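From: Xiuying Tian
To: vudutis-data
Date: 5 September 2018
Subject: Re: wrist view episodes, which ones to keep

Deming Fan wrote:
> I went through the Druddale batch last night. Total on disk is 3321
> episodes. A good part of them have a long still section at the start,
> before the operator moves the arm. Do we trim those, or leave them
> and let the loader skip? Also, the gripper width channel in the older
> files is logged at 10 Hz and the wrist camera at 30. Boyang's loader
> assumes they match and repeats the last frame without a warning.
>
> Second thing. Some operators start with the fingers already over the
> object. I don't think those are useful for the approach phase, but I
> don't want to throw them out before somebody else has looked.

Trim them, but only in the derived set. The raw files stay as they are. The cut point should come from joint velocity and not from image difference, as the image changes whenever the room light does. Keep 10 frames of stillness before the first motion so the policy sees a start state.

On the rates: the width channel should be resampled to camera time when the derived set is built. Linear is fine. Please have the loader raise an error if the lengths differ. Repeating frames cost us most of February on the Miltano runs, and I would like to avoid that again.

On the close starts: tag them, don't delete. Peiyu has a field in the Ren schema called start_class. Use 2 for any episode where an object is already between the fingers or directly under them at the first frame. For the approach phase we want the fingers open, nothing in the gap, and both the bowl and the small object in view with clear table before them. A start frame of the kind I mean:
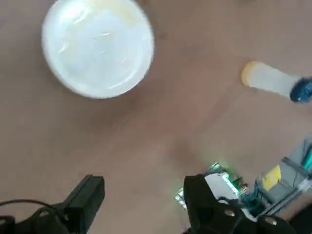
Does the object have to be fully inside the camera view at the first frame? Partly inside is enough, as long as the operator brings it fully into view before closing the fingers.

Other points from going through the same batch:

The task strings are not consistent. I found "put in bowl", "place in bowl" and "bowl" for the same task. Xiaoqing will map them to one string in the index. Please don't edit the files by hand.

Failed grasps followed by a second try stay in. Mark the time of the retry if you can see it in the width channel. Episodes where the operator gives up go in the reject list with a one-word cause.

Deming, can you rerun the counts per operator after the trim and send the table to the list? I need it before I split off the held-out set, which will be by operator and not by episode.

Xiuying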